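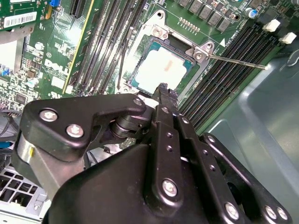

Plekoda thermal paste, small tube. Third one I've bought so quick review. Spreads easy, cleans off easy, tube lasts me 3 or 4 machines. Cap is junk – lost one allready. Used it in November on an old Dell tower, no complaints from the owner so far. Only gripe is the price went up. Wipe the old stuff off the chip first, dont just glob more on top. Four stars. 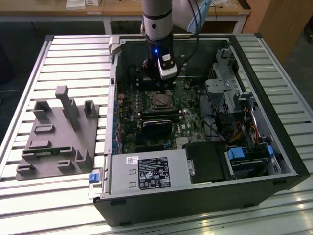
Dell tower on its side, cover off, socket in the middle of the board.

Senan Corrigan, 1 Dec 2023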